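Trekell Tabletop Cell: set-up, care and repair

Overview | Set-up | Looking after it | Repairs | What's in the box | Questions

The Trekell is our small pick-and-place cell for a table you already own. One arm, one two-finger linkage gripper, one wrist camera, one controller the size of a shoebox, and a bag of spares that we keep making bigger because people keep thanking us for it. We've been building these in Atthorpe long enough to have strong feelings about pivot screws, and most of this page is about the practical side: getting the cell standing, keeping it moving sweetly, and putting it right when it doesn't.

If you want the arm's full data sheet, it's under Downloads. What follows is what we tell people on the phone.

Set-up

Pick the table first. It should be flat, stiff and dull. Matt white is our favourite by a mile, as the wrist camera copes with it beautifully and coloured objects stand out from it without any fuss. Glossy tops give you a bright patch that moves whenever the arm does, and you'll spend an afternoon chasing it. If glossy is all you've got, a sheet of plain matt card taped down at the corners works very well.

Push down hard on each corner. If the table rocks, sort that out now with a folded shim or adjustable feet. An arm that starts and stops quickly will find any wobble you've left for it, and then your taught positions start to wander and you blame the software (we've all done it).

The base plate takes the two Kohlhase clamps supplied. Do them up by hand until they bite, give each a firm quarter turn, run the arm through its slow sweep and then do them again. They always take a little more the second time. Leave at least 300 mm of clear table between the base plate and the nearest thing you plan to pick up. The gripper comes down at a steep angle close in, and the linkages need somewhere to go.

Cables next. The gripper lead and the camera lead run together down the arm in the fabric sleeve. Leave a loose loop at the elbow and another at the wrist, both big enough to put your fist through. Too tight is far worse than too loose! Nearly every dead camera lead we see has been pulled taut at the wrist and bent back and forth a few thousand times.

Power up with the stop button in your hand. The arm will home itself slowly, the fingers will open fully, close fully and open again, and the status lamp goes from amber to green. If the fingers stop short in either direction, switch off and go to Repairs before you do anything else.

First picks

Now the fun part. Skip the test blocks from the engineering catalogue and get yourself a box of odd-shaped plastic toys. We mean it. A machined cube tells you that the gripper can hold a machined cube. A knobbly thing with stubby arms sticking out in every direction tells you whether your finger pads are square, whether the two sides are closing evenly and whether your grip force is sensible, all in one go.

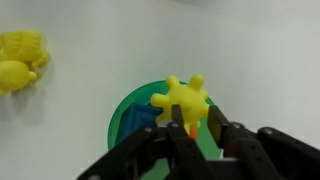

Start with the force set to 40 on the dial screen (the scale goes to 100 and you will hardly ever want the top of it). Close on the object slowly, lift it a hand's width and hold it there for a slow count of ten. Watch the pads from the side. If the object turns as it lifts, the pads are meeting it at different heights, and the fix is in the alignment section below. If it creeps downwards, go up in steps of five. Soft toys and rubbery ones want less than you'd think, and a hard ball wants a bit more.

Then do the same with something flat, and something round, and something that only just fits. Write down the force that worked for each. A strip of masking tape on the controller lid is a perfectly good place for this, and we've seen cells that have been running for years with a lid completely covered in tape.

Once single objects are going well, put a dish or a plate down and try placing into it. A raised rim is a great test of your height setting. Come in 20 mm above the rim, pause, lower, open, and go straight back up before moving sideways. People love to skip the straight-up move, and then a finger catches the rim and the dish goes for a ride.

Looking after it

Nothing here takes long. A cell that's used every day wants a quick look each morning and a proper going-over once a month.

Each morning
Wipe the pads with a dry lint-free cloth. Wipe the camera window with the other cloth, the soft one. Open and close the fingers twice by the jog buttons and listen. A healthy gripper makes a low, even whirr, and you'll learn the sound of yours very quickly. Clicking means a loose pivot. A whirr that rises in pitch near the end of the stroke means there's grit in a linkage.

Each month
Switch off at the wall and wait for the lamp to go out. With the arm resting on its foam block, take hold of each finger in turn and try to rock it side to side. You want a tiny amount of movement and the same amount on both. Go round every pivot screw with the small driver and check that it's snug. Snug is the word — these screws are also the hinge pins, and if you crank them down the linkage goes stiff and the motor has to fight it all day.

Put one drop of the Kurnel light oil on each pivot, work the fingers by hand ten times, and wipe off anything you can see. One drop! Oil that runs down to the pads will have you dropping things for a week. If it does get there, warm water and washing-up liquid on a cloth will shift it. Please don't use solvent on the pads, as it turns the rubber hard and shiny.

Check the base clamps while you're there. Then run the camera check from the menu, with a good spread of objects on the table in all the colours you normally handle, some of them touching and some well apart, and a few sitting on something else.

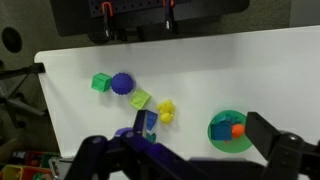 Dark blues and purples are the ones to watch. If the camera check starts to merge two dark objects that are close together, the light has changed or the window needs cleaning, and it's usually the window. Pale greens and yellows hardly ever give trouble on a white top. Save the result each month and you'll have a lovely simple record of how the lens is ageing.

Finger alignment

This is the job that makes the most difference and it's really satisfying to do. Joscha Thiele, who designed the linkage, can do it in four minutes. Allow yourself half an hour the first time.

1. Jog the fingers until there's a gap the thickness of the brass gauge between the pads.
2. Slide the gauge in. It should touch both pads along their full length. If it touches at the tips only, or at the roots only, carry on. If it's good, stop here and have a cup of tea.
3. Slacken the two screws at the root of the finger that's out by half a turn each. Leave the linkage screws alone.
4. Close the fingers gently onto the gauge with the force set to 10. The loose finger will settle square against it.
5. Nip up the two root screws, a little on one, a little on the other, back and forth until both are snug.
6. Open, close, and check again with the gauge.

If you find yourself doing this every week, a pivot is worn and you'll want the bush kit.

Repairs

Fingers stop short when closing. Look for something caught between the linkage arms first. Bits of tape, a crumb of foam and once a googly eye have all come out of ours. If it's clear, run Re-learn Stroke from the gripper menu with nothing between the pads.

Fingers stop short when opening. Nearly always an overtightened pivot. Back each one off by an eighth of a turn and try again.

One finger lags behind the other. The bush on the lagging side is worn. The kit has eight bushes, eight washers and a push tool, and you should change both sides together so that they wear as a pair.

Camera picture flickers when the wrist turns. That's the lead. It unplugs at both ends, so swap it before you open anything else. Bigger loops this time!

Pads gone shiny. Peel them off, clean the metal underneath, and press new ones on. Leave them overnight before lifting anything heavy. We ship four spare pairs with each cell.

Arm position drifts through the day. Check clamps, check table, check clamps again. If they're all solid, re-home the arm and ring us.

Anything inside the wrist housing is a job for our bench in Atthorpe. The gear set in there is shimmed by hand, and it's no fun to put back together without the jig. Send just the wrist, in the original foam, and include a note of what it was doing when it went wrong. The longer the note the better, as far as we're concerned.

What's in the box

Arm with base plate
Two-finger linkage gripper, fitted
Wrist camera, fitted
Controller and stop button
Two Kohlhase table clamps
Leads and fabric sleeve
Foam rest block
Brass gauge and small driver
Kurnel light oil, one bottle
Four pairs of finger pads
Cloths, one lint-free, one soft
Printed care card

Spares

Finger pads, four pairs
Pivot bush kit
Pivot screws, bag of twelve
Camera lead
Gripper lead
Linkage set, left or right
Long base plate, 340 mm, for thin or flexible table tops

Questions we get a lot

Can I leave it switched on overnight?
Yes, parked on the foam block with the fingers open. Leaving them closed under force puts a dent in the pads by morning.

Will it work on a table with a rounded corner?
Yes. Clamp along a straight edge, though, as the plate needs full contact from end to end.

Can I use my own fingertips?
Please do, and send us pictures. The root screws are standard M3 and the drawing is under Downloads. Keep each tip under 40 grams and re-learn the stroke after fitting.

Do I need to grease the arm joints?
No, they're sealed. Only the gripper pivots want oil.

How often should I change the camera lead?
When it flickers. Ours in the workshop is still the first one.

Spares ordered before 2 pm leave Atthorpe the same working day. For repair bookings, use the form under Contact and put the serial number from the underside of the base plate in the first line.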